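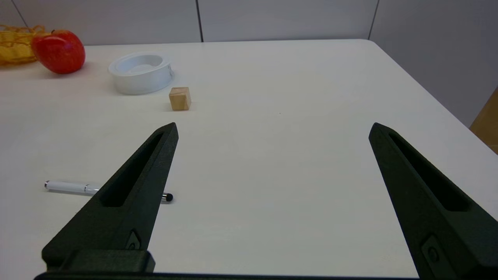
Ask the people on the bench first, a packer from the Margate site wrote under the earlier version of this page, because they know which jobs hurt their wrists and which ones they would miss. That comment changed step 1.

Kirnham > Guides > Automation at work > Handing a sorting job to an arm 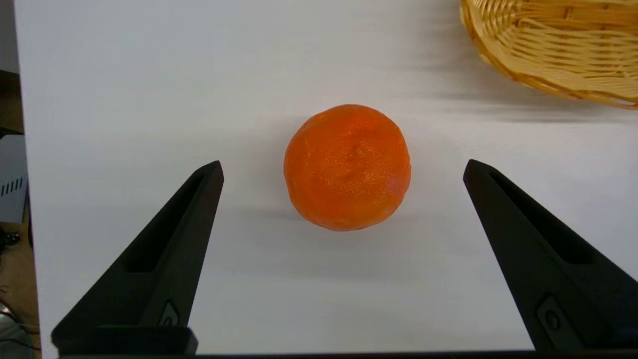

Posted by the Kirnham guides desk
Last updated February 27, 2020

1. List the handling jobs on one bench. Let the people who do them mark the ones they want to give up.

2. Pick one job. Start with single items on a clear white top – an orange is a good first piece. Add smaller and flatter things later, such as a pen or a roll of tape.

3. Open the fingers well past the width of the item before the arm comes down. Run 200 picks and write down every miss.

4. Rewrite the job sheet before the arm goes live. At Margate, 3 people moved from sorting to checking and restocking. Their pay grade stayed the same, and the new sheet said so.

5. Give everyone on the shift the right to stop the arm. Post the restart steps at the bench.

6. Plan seven training shifts per person. The Stustuvholm plant tried fewer and had to repeat them in July.

7. Hold a review after 13 weeks – with the bench crew in the room.

13 comments · 7 shares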